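Centro Cívico Cervantes
Servicio de Mantenimiento y Talleres
Recomendaciones para el cuidado de las superficies de trabajo de color claro

Las superficies de colores vivos, y en particular las amarillas, facilitan la localización de piezas pequeñas, pero acusan antes que otras las manchas de grasa, tinta y café. Se ruega a las personas usuarias de los talleres que observen las indicaciones siguientes.

Limpieza diaria. Al terminar la sesión se retirará el polvo con un paño seco de microfibra. A continuación se pasará un segundo paño, bien escurrido, humedecido en una solución de 3 ml de jabón neutro en 1000 ml de agua templada. El secado será inmediato y se efectuará siempre en el mismo sentido.

Manchas persistentes. Se aplicará la misma solución sobre la mancha, se dejará actuar 30 segundos y se retirará sin frotar. No se emplearán estropajos, polvos abrasivos, lejía ni disolventes. Cualquier producto distinto deberá probarse antes en una esquina poco visible.

Marcas de tinta. Avísese al servicio antes de intentar eliminarlas.

Herramientas y objetos metálicos. Se depositarán sobre una bandeja o un tapete, sin arrastrarlos. Los recipientes calientes requieren salvamanteles en todo caso. 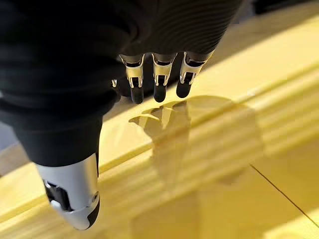
Superficie de color amarillo vivo.

Iluminación. Conviene revisar la superficie con luz lateral, que deja ver los cercos de jabón y los arañazos finos. Durante el mes de junio se bajarán los estores de la sala Meststead a partir del mediodía.

Los paños usados se dejarán en el cubo gris de la entrada y no se reutilizarán en la cocina. Para solicitar material de limpieza o comunicar un desperfecto, diríjanse a Ezequiel Huerta, extensión 1897.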